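Air Shows & Exhibitions > Trade days

Briltemico dropping the static display?

hangar_lane
Posted 25/05/2020
Got the exhibitor mail from Briltemico this morning. November is still on, but the static display is cut to 9 aircraft and the outdoor chalets are gone. Stand prices stay the same. Is anyone still going?

tailskid60
We pulled out. Our trainer parts business comes from people walking the flight line, and with 9 airframes there is no flight line to walk.

Osta_rotor
Disagree. Most of our contracts started in a meeting room. The helicopter buyers from the ministries never go outside anyway. We kept our booth in Hall B, next to Lilon.

hangar_lane
Does Lilon still have the drone jammer on the program? The old floor plan had them down for 60 square meters.

Osta_rotor
Yes, same size. Hung is across the aisle with avionics test benches.

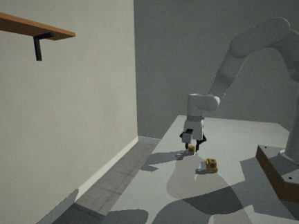
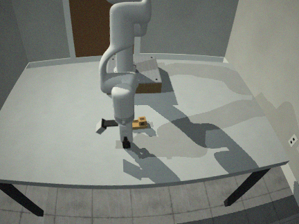
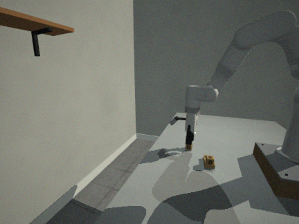
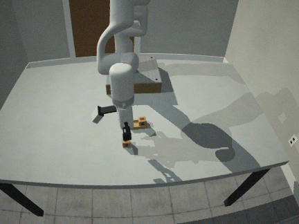
Setup is two days before opening, same as last year. The freight gate is the north one now, so tell your drivers. The mail has the old gate on the map.

tailskid60
Two days is fine for a booth. It isn't fine for a fuselage section. We needed four last time and paid extra for it.

quiet_apron
They say 1000 trade visitors have registered. I'd want to know how many are buyers. Last time half the badges I scanned were other exhibitors.

Osta_rotor
Half sounds high. Ours was closer to a quarter, but we were by the delegation entrance.

quiet_apron
That explains it - we were at the back by the catering.

hangar_lane
Has anyone asked for a refund on the chalet deposit? The mail only says it "carries over" to the next show.

tailskid60
Asked twice. They offered credit. Our contract says cash if they cancel the space, so check your page on withdrawals before you answer them.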